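Setting the Tow Ball Weight on a Camper Trailer

Ball weight is the downward load the coupling places on the hitch. Too little and the trailer sways at speed. Too much and the rear of the tow vehicle sags, which takes load off the front wheels. The steps below use the Ranine 8 as the example. Other single-axle campers are done the same way with their own numbers.

What you need

Tow ball scale
Wheel chocks
Tape measure
Level, at least as long as the drawbar clamp
Owner's manuals for the trailer and the tow vehicle

Step 1. Load the trailer as it will travel. Fill the water tank and the gas bottles. A trailer weighed empty gives a reading of no use on the road.

Step 2. Park on flat concrete and chock both wheels. Unhitch and set the drawbar level with the jockey wheel.

Step 3. Measure from the ground to the underside of the coupling. Place the scale under the coupling, packed up to that same height. Lower the jockey wheel until it is clear of the ground, then read the scale.

Step 4. Compare the reading with the figure on the compliance plate. The Ranine 8 has a loaded mass of 1390 kg. With the tank full and the kitchen stowed, ours read 100 kg at the ball, which is lower than we want for highway towing.

Step 5. Move weight to correct it. Items ahead of the axle add to the ball weight and items behind it take away. Start with the heavy ones: batteries, tool box, fridge. 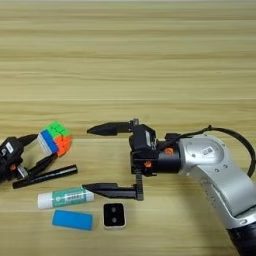
Shift one item at a time and weigh again after each move. Do not hang extra gear on the rear bar to bring down a heavy reading. Weight at the far end makes sway harder to stop once it starts.

Step 6. Write down the final reading and where each heavy item sits. Tape the list inside the front box lid.

The Jirnwood drawbar box is sold as part 2917 and bolts to the existing rails. Weigh again after fitting it, both empty and packed.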